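**Wanted: two people for a mobile base build, shared workshop, Cusilby**

May 2018

Raveck is a wheeled robot with a camera on a mast, built by Emil Auer and Benedikt Ammann on workshop time. The drive base runs. The perception side needs more hands than we have, and we are looking for one person for software and one for mechanical work. The positions are unpaid. Parts and workshop fees are covered.

Software: you will take over obstacle detection at low height. The current detector was trained on 1,004 labeled frames and does well on boxes and walls. It does badly on striped and reflective surfaces, on thin steel members, and on anything standing in front of a frame it can see through. You should be able to write Python, read C++ and keep a usable log. 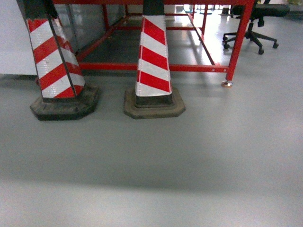 Mechanical: the mast flexes under braking, and the camera pitch is off by the time the base has stopped. We want a stiffer mast at the same weight, plus a bracket that can be removed and refitted without a new calibration. You should be comfortable with a drill press and a tap set. Welding is useful but not required - the Urkov build next door has a welder and will lend time.

Current state of the robot:

- Differential drive, two motors, one passive caster
- Camera height 763 mm above the floor, nominal
- Moser motor controller, firmware modified by Benedikt
- Emergency stop wired to the motor supply only; the computer stays up
- Battery life roughly 16 minutes with the camera running

The battery figure is known to be poor. A larger pack is on order and the tray has to be redrawn to take it, which falls to the mechanical position.

We expect one evening a week from each person, with work starting in January left open on the board for whoever picks it up. Code is shared within the group. Drawings are kept as PDF and STEP, and changes are initialed.

To apply, write to Emil through the workshop mailbox and put "Raveck" in the subject line. Include a short account of something you built and what failed on it. A résumé is optional. Applicants under 18 need a parent's signature on the workshop form.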